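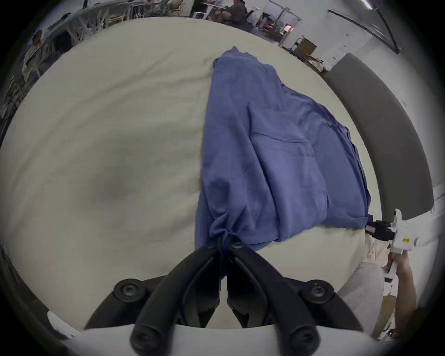 Folding heavy knits: corner method or center method?
Posted by jbrouwer, Sunday, 9:40 am

I'm after opinions on knit sweaters over 400 grams. My habit is to spread the piece flat, take hold at one corner and one side edge, and fold toward the middle. The trouble is the corner. On a blue knit like this one, the cloth gathers into a twist at the point where it's pinched, and there are soft creases across the surface. Thin shirts don't give me this problem. Is the grip too small, or am I holding the wrong spot?

Jozef

---

e_wegener wrote:

Wrong spot. A corner on a knit is two edges meeting, and both stretch. Move in along the hem by a hand's width and take both layers. The hem is the stiffest line on the garment apart from the shoulder seam.

---

colleen_b wrote:

Disagree with Eckhard on both layers. If you take both, any offset between front and back is locked in and you get a ridge after the second fold. I smooth the front layer first, then lift.

Also look at the far end before you start. With the top still bunched up like that, anything you do at the near end pulls against it. Flatten the shoulders, then the body, then the hem.

---

e_wegener wrote:

The ridge comes from a twisted side seam. Line up the seams and it goes away. I did 230 sweaters for the Hastcombe store in May with both layers held and had 3 back for refolding.

---

colleen_b wrote:

Were those Hubmann cotton knits? Cotton will forgive it. Wool blends won't.

---

e_wegener wrote:

Mostly cotton, yes. Fair point on the wool.

---

narendra_s wrote:

Surface matters too. A white covering with slight wrinkles in it is enough to drag on a loose knit. I changed to a bare melamine top and the hems stopped creeping. If you want to keep the cover, pull it tight and clip it underneath.

As for storage, fold in thirds lengthwise and then once across. Four layers at most for anything heavy.

---

jbrouwer wrote:

Tried the hem grip on six pieces. Less twisting, but the side edge now sags when I lift. Colleen's order (shoulders, body, hem) made more difference than the grip did. Will look at the cover next.

---

a.gasser wrote:

The sag is normal if you lift. Don't lift, slide. Keep the fold low and let the cloth roll over itself. Lifting a heavy knit by two points lengthens it, and you then fold the longer shape.

---

narendra_s wrote:

Sliding works on melamine. On cloth I'd still lift, with a forearm under the middle.

---

This site uses cookies to remember your login and reading position. Accept / Settings

Draltatell Textile Care Board | Contact the moderators | Back to top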